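Reading the Board: Ruth Apaza on Veneer, Sheen and Why Tables Go Cloudy

Ruth Apaza has been refinishing commercial furniture for long enough to have stripped some of her own early work. Her workshop, Eltby, handles boardroom tables, library desks and laboratory benches, most of them veneered. Very little of it is antique. Her customers are facilities managers with a building full of pale tabletops and a cleaning contract that was written for laminate.

We spoke in June 2019 at the long bench where she grades incoming leaf. Her colleague Iraklis Deligiannis, who does the pressing, joined us for part of the conversation.

She began with the cut. Veneer can be peeled from a log on a lathe or sliced from a squared section, and the method governs the figure long before any finish goes on.

"If the knife meets the growth rings at a shallow angle, you get the big figure," Apaza says. "Arches, loops, nested bands. If it meets them closer to square, you get straight lines. A single leaf can have both, depending on how the log grew and where the knife was. People ring up and say the two ends of their table don't match. Well, the two sides of the tree didn't match."

Curved figure is currently in favour with architects, which she regards with some caution. It photographs well and it sells tables. It also sets a direction on the surface that everything else in the room has to live with.

"Straight grain is forgiving. You can put a monitor, a lamp and a stack of folders on it and the eye stops noticing the board. Rippled figure keeps moving. Put it in a workroom with leads and equipment on top and it's a busy surface. I'd still choose it, but I'd choose it on purpose."

Deligiannis is less neutral. He prefers a quiet leaf for work surfaces and says so to clients, though he concedes that he is usually overruled. His objection is partly practical. Strongly curved figure often means the fibre direction changes within the leaf, and such leaves are more inclined to buckle before they are pressed. He dampens and flattens them under boards, then checks moisture content again before gluing.

"You can't hurry it," he says. "Press it too wet and it shrinks on the substrate. Then you get checks, very fine ones, and they show up after the heating has been on for a winter."

The commonest complaint the workshop receives, however, has nothing to do with figure. Customers report that a pale top has gone white, or cloudy, or silver in one place. Apaza asks them to send a photograph, and then to send another from the opposite side of the table.

"Half the time the white patch moves," she says. "If it moves when you move, it's a reflection. If it stays put, then we have something to talk about."
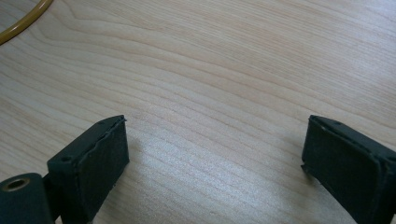 Pale veneer with curved figure running into straighter grain. The whitish area low on the top is glare off the finish.

The distinction matters because the remedies differ so widely. A reflection is dealt with by moving a light or lowering the sheen. A cloudy film may be residue from a spray polish, and comes off with a damp cloth and patience. A true bloom, with moisture held in or under the coating, may need the finish cut back.

"What you must not do is treat glare as damage," Apaza says. "I've had tops come in rubbed through to the substrate at the spot where the window hits. Somebody saw a white mark, got the abrasive pad out, and kept going. There's only so much wood there. On a modern leaf there's hardly any."

Sheen is specified by number, but the number is not the whole account. She measures it with a meter at a fixed angle, and a reading from that angle says little about what a seated person will see when light arrives low across the table. A satin top can look flat from above and bright from a chair.

"Pale timber makes it worse, visually," she says. "On a dark table the reflection sits on top as a separate thing. On a blonde one it takes the colour out. The grain goes whitish and you lose the contrast between the darker lines and the ground. The colour is all still there. Walk round to the other side and it comes back."

For work surfaces under overhead lighting she generally recommends a lower sheen than the client first asks for, and a sample board left in the room for a full day before anything is signed. The board should lie flat on the existing table. Held upright against a wall, it tells the client nothing useful.

The sample should also be long enough to show a change in figure. Eltby's boards are 500 mm long, and a larger set is kept for boardroom jobs. Apaza would like them larger still but they have to fit in the van.

Her most detailed recent case was a reading room refit for Pearce, a property management firm, where the tops had been supplied by an outside joinery, Hirkora. The site contact, Areeba Bukhari, had reported that 14 tables were discoloured along one side. Apaza marked each top with low-tack tape, photographed it from both long edges, and turned every second table end for end.

"On all but two the mark stayed with the room," she says. "It didn't travel with the table. Those were fine. The other two had a genuine fault in the topcoat, a slightly heavy pass near the edge, and we flatted them and recoated. Areeba was very decent about it. She'd been told she was up for the lot."

The question of what may be left standing on a finished top comes up in every handover. Her answer depends on the coating and its age. A catalysed lacquer is dry to the touch quickly but continues to harden, and she asks for light use in the first weeks. Rubber feet and plasticised coverings concern her more than cups do.

"Flexible plastics can migrate into a finish. You lift a mat or a length of cable that has been in one position for months and there's a dull line where it sat. Sometimes it's only a print and it buffs out. Sometimes the coating has softened. Coloured coverings worry people, but I'd look at what the plastic is before I looked at the colour."

She advises routing permanent leads through a grommet or along the underside, and shifting anything temporary at the end of the day. Felt goes under fixed equipment. Deligiannis adds that felt should be replaced when it picks up grit, as a dirty pad will scratch as efficiently as a bare foot.

On cleaning, her instructions fit on a card that leaves with every job. Dust first, dry. Then a cloth wrung out until it barely marks the surface, with a drop of neutral detergent if needed, wiped in the direction of the grain. Where the figure curves, follow the length of the table. Dry at once with a second cloth. No silicone sprays, no glass cleaner and no melamine sponges.

"The sponge is the one," she says. "It's an abrasive. It will take a satin finish up to a shine in patches, and a patchy sheen can't be cleaned out. You have to refinish the whole top to get it even — you can't spot it in."

Deligiannis had a leaf waiting in the press by then and went back to it. Apaza returned to grading. She lays each sheet under a lamp set low at one end of the bench, looks along it, and then turns it around and looks again. The ones with a fault get a pencil mark on the back corner, and the rest go on the rack by species and length.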